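Grovville Flyers Forum > Homebuilding and Restoration > Club project: wing ribs, again

Started by slowroll_hulme

slowroll_hulme wrote:
Before this gets argued out at the hangar with everyone holding a donut, I'd like to put it in writing. The two-seater has been under construction since my knees worked. We have a fuselage that looks like a fuselage, a tail that looks like a tail, and a set of ribs that look like they were made by 14 different people, which they were.

I measured all 32 of them over the weekend. Most are fine. A handful on the left wing are a hair tall at the rear spar, and two have gussets on one side only. I propose we pull the bad ones, build a new jig, and start those over. Before anybody covers anything.

Graham Hulme

dope_and_fabric wrote:
Define "a hair."

slowroll_hulme wrote:
The thickness of a credit card. Mine, the expired one.

dope_and_fabric wrote:
Then sand them. I have covered wings on airplanes that flew for decades with worse than that inside. Fabric pulls a nice curve over a lot of sins. If you start over every time somebody finds a credit card's worth of error we will be handing this thing to our grandchildren in boxes.

Soledad

taildragger_roel wrote:
You can't sand a cap strip down by the thickness of a card and still call it the same cap strip. It's quarter-inch stock. You're taking a serious bite out of it right where it passes over the spar. The plans say what size it is. The plans don't say "or whatever's left when Soledad is finished with it."

dope_and_fabric wrote:
I have sanded exactly one rib on this project, Roel, and it was yours.

taildragger_roel wrote:
It was a good rib.

dope_and_fabric wrote:
It was a tall rib.

erica_h wrote:
Newer member here, so forgive me if this was covered back in the Bronze Age. Why are they tall in the first place? I built four of them last September on the same jig as everybody else and I was told mine were fine. If the jig is off then all of them should be off, no?

Érica

slowroll_hulme wrote:
Good question, and yours were fine, I checked. There are two jigs. The original is the one on the big board, made off the full-size drawing. The second one was made off the first one by tracing a rib, to speed things up when we had that burst of enthusiasm and a lot of people with nothing to do. So the second jig is a copy of a rib, drawn around with a fat pencil. There's your credit card.

erica_h wrote:
So the jig includes the pencil.

slowroll_hulme wrote:
The jig includes the pencil.

Skurnville_Sal wrote:
We went through the very same thing over at Skurnville with the biplane. Ours was worse, somebody had set the blocks on the wrong side of the line. What we did was clamp all the ribs on a pair of dummy spars, stretch a string over the top, and look. The ones that stuck up got marked. Then we shimmed and trimmed where we could and scrapped the ones where we couldn't. Took one evening and a large pizza. I would not decide anything from measuring them one at a time on a bench, you end up measuring your own thumbs.

taildragger_roel wrote:
How did the biplane turn out?

Skurnville_Sal wrote:
Heavy. But straight.

defne_a wrote:
I keep the builder's log, so I'd like to say something boring. Whatever you do, it has to be written down. Right now the log says "ribs complete," signed, with a smiley face. When the inspector opens this up he's going to look at the log and then at the ribs, and if some have one gusset and the log has a smiley face I am not going to be the one standing next to him.

Also, who signed it with a smiley face.

Defne Aydoğan

slowroll_hulme wrote:
It was a different era.

defne_a wrote:
It was your handwriting.

dope_and_fabric wrote:
While we're confessing things, the missing gussets worry me a lot more than the height. Those are structure. I'll give you those two without a fight. Pull them, glue the gussets on, let them cure properly under clamps, test a scrap from the same batch of glue. That's a Saturday morning's work and it doesn't need a new jig or a thread.

taildragger_roel wrote:
And the glue? Same glue as the rest? Because the can on the shelf is older than Érica.

erica_h wrote:
I'm 40, thank you.

taildragger_roel wrote:
I stand by it.

slowroll_hulme wrote:
Fresh glue. I'll buy it. I'll even keep the receipt so Defne can put it in the log.

defne_a wrote:
I would like the batch number more than the receipt, but I'll take both.

Skurnville_Sal wrote:
If you want to borrow the dummy spars, they're leaning behind our parts washer. You'd have to check the spacing against your own plans, your front and rear spars are closer together than ours if I remember right. Might just be easier to rip a couple of two-by-fours. Pick straight ones. I know, I know.

erica_h wrote:
Could I ask for one thing if we're making a new jig? The blocks on the old one are too tight around the nose. Every rib I built, I had to pry out, and every time I pried I thought I was going to crack something. An ejector hole or two under it would help, somewhere to push up from with a dowel.

slowroll_hulme wrote:
That's how they were supposed to be. The plans show holes. We left them out because the board was my dining table leaf and I had not given up hope for it.

dope_and_fabric wrote:
You built the airplane on the table leaf and Marge let you back in the house?

slowroll_hulme wrote:
In stages.

taildragger_roel wrote:
I'll say my piece once more and then I'm quiet. I'm for the string test, since it costs nothing. But if a rib fails it, it should be replaced, full stop. No trimming the cap strips. We're building the thing from scratch so that we know what's in it. If I wanted to wonder what's inside the wing I'd buy a used one.

dope_and_fabric wrote:
And I'll say mine. There's a difference between the cap strip being thick and the whole truss being tall. If somebody used oversize stock, and on a couple of these I bet they did, then taking it down to the drawing is exactly what the drawing asks for. Measure the strip before you condemn the rib.

taildragger_roel wrote:
Fine. If the strip is oversize, sand it. I can live with that.

dope_and_fabric wrote:
Somebody save this page.

defne_a wrote:
Printed it. It's dated 2 May 2018 and it's going in the log.

slowroll_hulme wrote:
All right, so as I read it: dummy spars first, string over the top, every rib marked with its number and which jig it came off if we can tell. Oversize strips get measured and taken to the drawing. Tall trusses get replaced. The two with the missing gussets come off regardless. The second jig goes in the stove, and Érica gets her holes in the new one.

I'll cut new jig blocks this week out of whatever hardwood is in the offcuts.

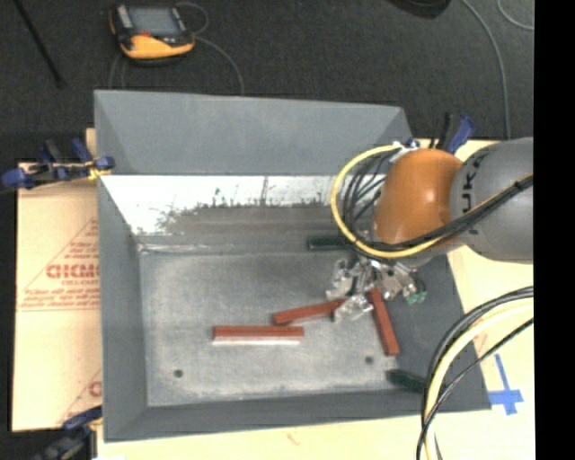

Bring your own clamps, the club ones have wandered off again, and somebody other than me please bring a decent straightedge. Roel, yours is fine if you've got the paint off it.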